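Shelf life of snack packets past the printed date

Posted in: Dry Storage and Pantry

flirkeck_51
Clearing out the pantry in March and sorting by package type. My understanding is that foil-laminated pouches hold moisture out far better than clear film, so I give them longer past the printed date. Paper and clear film go first. 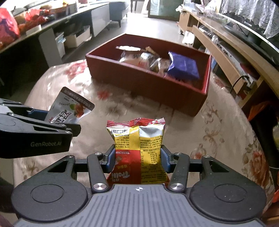 The pantry runs warm in the afternoon, so I am considering moving everything to the hall closet. Does temperature matter more than the packaging?

Clillon
For fried items, yes. Fat oxidation speeds up with heat even when the barrier is intact. Moisture is a separate problem. A good seal does nothing about oxygen that was sealed in at the plant.

Karim Alaoui
Disagree in part. Many plants flush with nitrogen before sealing, so the oxygen left inside is low. The weak point is the end seal. A crimped seal with a crease across it can leak slowly with no visible damage. Press the pack gently and check whether it holds air.

aravena20
The press test is useless on vacuum packs. There you want the film tight against the food. If it has gone slack, discard it.
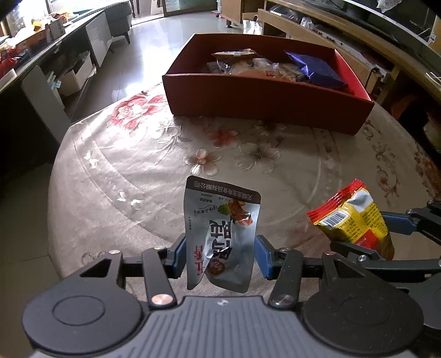

Foil pouch, dark brown band, Chinese labeling.

flirkeck_51
Understood. What about braised items sold at room temperature?

Clillon
Those are normally heat treated in the pouch. Follow the printed date and throw out anything swollen. Do not taste it to check.

Karim Alaoui
Agreed on swelling. I would still put the closet ahead of the pantry for all of it.

cutel900
A closet on an outside wall can be damp. Log the humidity for a week before you move anything.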